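Teaching two arms to fold trousers: steps for new club members

This page is for students who join the Verkum robotics club and want to try the folding task. You should already know how to start the arms and how to press the stop button. If not, ask Intan Ngui to show you first.

1. Clear the middle of the table. Only the garment should be there.

2. Open the Prornora folder on the club computer and make a new session. Give it your name and the word "trousers". Please do not use spaces, the script does not like them.

3. Set the speed to 100. The maximum is 200, but at this value the cloth slips very often. I lost one whole afternoon before I understood this.

4. Lay the trousers flat and fold them lengthwise, one leg over the other. Put them across the table, so that each arm has one end near it.

5. Move the left gripper to its end and close it. Pull a little, until the cloth is straight on that side. Do not pull strong — the other end will slide away from you.

6. Now bring the right gripper down to the other end. Keep it open until the fingers are low enough to take both layers. If the cloth is bunched there, come from the side. 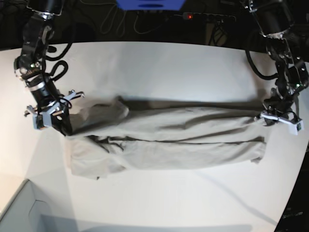

Can I use a shirt for my first try?
Trousers are easier, so please begin with them. Sleeves move in every direction and the arms need more steps to put them in order.

7. When both grippers are closed, lift slowly and bring one end over the other. Open the grippers only when the cloth touches the table again.

8. Save the session. If you see error 3559, the disk is full. Move old sessions to the Allent drive and save again.

Repeat from step 4 until you have five good folds. After that you can write your name on the list for the December demonstration.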